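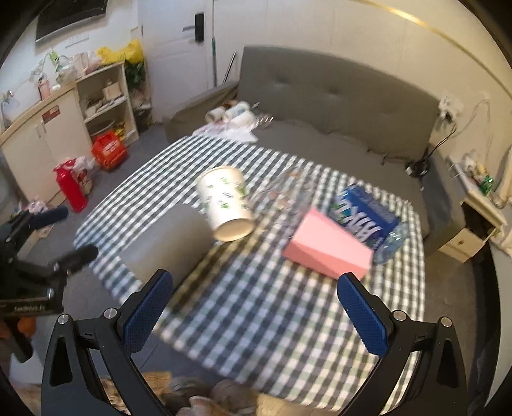

Figure 3. Gobelet en papier couché sur un tissu à carreaux, mâchoires ouvertes.

Bon, le rangement - c'est là que je suis devenu modeste ! Sur 40 essais de ramassage de gobelets, notre politique en réussit 17, et je trouve déjà ça encourageant. Un gobelet couché, ça roule, ça s'écrase, et le plastique transparent perturbe beaucoup notre estimation de profondeur (voir la section 5).
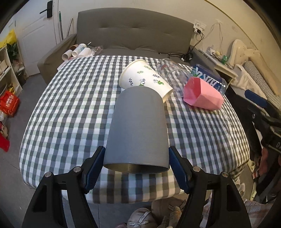
Kaede Ishida nous objecte qu'un foyer n'acceptera jamais un tel taux, et qu'il faudrait d'abord mesurer le temps perdu à repasser derrière la machine. Je la rejoins sur la mesure, moins sur le « jamais ».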